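Search projects Go
Advanced search

Student work > Facilities and Environment > Second-year projects > Waste sorting in shared study rooms

Waste sorting in shared study rooms: placement and colour of bins

Project group: Philomena Cronin, Osaze Idahosa, Femi Bashir
Supervisor: Darius Voicu

1. Purpose

The project examined whether the position and colour of bins in the shared rooms of the Stullcombe building affect how well waste is sorted. Before the study, each room had one type of bin, a small open wastebasket, and all waste went into general collection. The cleaning contract with Jaber provides for a second stream, but only when a bag is free of liquid and food. Mixed bags are sent to general waste without further sorting.

2. Rooms and equipment

The study covered 5 rooms, all carpeted and furnished with armchairs and low tables. They are used for reading, group work and, to a large extent, for drinking coffee. The carpet matters to the results. A spill on hard floor is wiped up, whereas a spill on carpet has to be reported and treated, and the time spent is charged to the building.

Two types of bin were compared. The first was the existing wire-mesh wastebasket, light and easy to move. The second was a pedal bin with a coloured lid, placed against a wall. Yellow was chosen for the lid after a short trial in which grey lids were overlooked by visitors. Bin positions were marked on a floor plan at the start of the study and checked each morning at 8.30.

3. Method

Items were sorted by hand on a plastic sheet in the ground-floor store and entered under four headings: paper, drink containers, food and other. The study ran through November. In total 1,103 items were recorded. Items smaller than a teabag were left out, as were tissues, which were discarded unsorted for hygiene reasons.

Bags were twisted shut before they were carried out of the room. An early version of the procedure allowed open bags, and this was changed after the first week when a cup leaked in the corridor. Gloves were worn throughout. 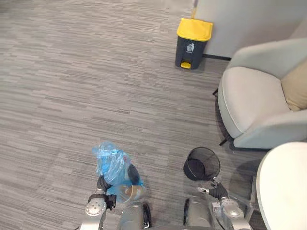
Drink containers caused the most difficulty in sorting. A clear plastic cup can be recycled under the Jaber contract only if it has been emptied, and a small amount of dried coffee or tea is accepted. Free liquid is not. The group therefore divided cups into "residue only" and "liquid present" – a distinction which is simple to apply in the store but which users of the room can't be expected to make.

4. Results

The mesh wastebaskets moved. On most mornings at least one was away from its marked position, usually in the open floor near an armchair. Users appeared to pull them within reach and leave them there. The pedal bins stayed against the wall in every room.

Sorting was better in the pedal bins. Fewer cups with liquid were found in them, and paper was seldom soiled. In the mesh baskets, paper and cups were usually mixed, and the paper at the bottom was often stained. Where a basket had no liner, the mesh let drips through to the carpet. Two carpet marks were reported during the study, both beneath unlined baskets.

The pedal bins were used less often, however. Users seated at a distance tended to leave cups on the table, and these were not counted as sorted waste. The good result for the pedal bins may partly reflect the fact that people willing to walk to the wall are also more willing to sort.

5. Cost

The group was given a budget ceiling of 1,000 pounds for any permanent change. Fitting out the five rooms with pedal bins falls within this. The mesh baskets can be kept for paper only and need not be replaced.

6. Recommendations

Each room should have one lidded pedal bin for cups and food, placed by the wall nearest the door. Mesh baskets should be lined and labelled for paper. Liners should be translucent so that cleaning staff can see the contents before choosing a stream. A place to pour away liquid is needed on each floor – without one, the rule about empty cups can't be followed.

Comments

Ifeanyi Adeyemi
Did you weigh anything, or only count? A soaked newspaper and a receipt are both one item in your table.

Femi Bashir
Only counted. The store scales were not accurate enough at low weights.

wollel_reader
We have the same mesh baskets in our library and ours wander too. Heavier ones helped a bit.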